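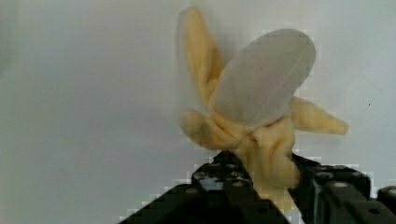
Sunday, 4:30 p.m.

Sorted the play kitchen box today. It goes to Cuiping Tan's group in November, and the list I gave her last spring is out of date.

Method as before: everything out on the white table, then hard plastic on one side of the list and fabric on the other. Washing differs. Hard pieces get warm water and dish soap. Fabric pieces get a cold soak in a net bag, 30 minutes, no dryer. The plush banana goes in the second group. Its peel flaps are fleecy and hold dust in the folds, so I will brush it first. 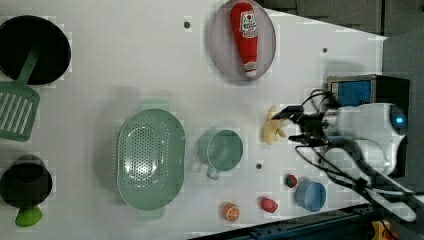 *Cookware, plate with ketchup, colander, fruit.*

Notes on the hard pieces:

- Frying pan and pot, both black. Keep together.
- Green colander. The small holes need a bottle brush.
- Slotted spatula. Stores in the pan.
- Light green cup and light blue bowl. No matching set on the old list; entered separately.
- Ketchup bottle. Label to be kept out of the soak - wipe only.

Brian Kashindye wants the orange slice and the strawberry bagged with the other small food. I would prefer a lidded tub. Bags tear, and the last one lasted 2 weeks. He has a spare tub from Sestitz and will measure it tonight.

Still to do: rewrite the list, buy net bags, ask Cuiping whether she has shelf space. Her shelf was 25 cm deep when I last measured, and the colander may have to stand on edge.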